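Robótica aplicada – Apuntes de la sesión 6
Visita a la jornada de puertas abiertas de Wemance, nave Hostemby

1. Objeto de la visita
Observar una célula de manipulación en funcionamiento y relacionarla con lo explicado en febrero sobre agarre de piezas cilíndricas. La asistencia computa como práctica. El informe se entrega el 30 de marzo, máximo dos páginas.

2. Organización
La demostración duró 55 minutos y se repitió en dos turnos. El personal de Wemance ejecutó primero el ciclo a velocidad reducida y después a la nominal. El programa de control, denominado Endia, se mostró en una pantalla lateral; no se facilitó copia del código.

3. Datos facilitados en la visita
Ciclos programados para la jornada: 137
Ciclos completados la semana anterior: 978
Apertura máxima de la pinza: 96 mm

4. Agarre de un cilindro con dos dedos
Con dedos paralelos y superficie plana, el contacto teórico es una línea por dedo. El cilindro puede girar sobre su eje y también bascular en el plano de esas líneas. Un perfil curvo o en V reparte la carga y centra la pieza, a costa de limitar el intervalo de diámetros admisibles.
La condición de no deslizamiento en vertical, con dos contactos y rozamiento de Coulomb, es 2·μ·N ≥ m·(g + a), donde a es la aceleración ascendente. Conviene aplicar un coeficiente de seguridad de 2 – el valor de μ cambia mucho con el polvo o la grasa.
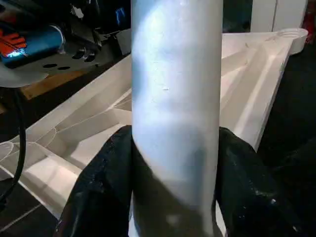
Figura 1. Tubo cilíndrico entre los dos dedos negros de la pinza, visto desde la muñeca. Detrás, pieza de plástico blanco con nervios.

5. Para el informe
a) Dibujar el diagrama de fuerzas del tubo en vertical.
b) Calcular N para m = 0,4 kg, a = 2 m/s² y μ = 0,3, con y sin coeficiente de seguridad.
c) Indicar qué partes del agarre quedan ocultas para una cámara en la muñeca y proponer un segundo punto de vista.

Lectura previa a la sesión 7: cuaderno Loureiro, capítulo 4, apartados de cinemática de pinzas.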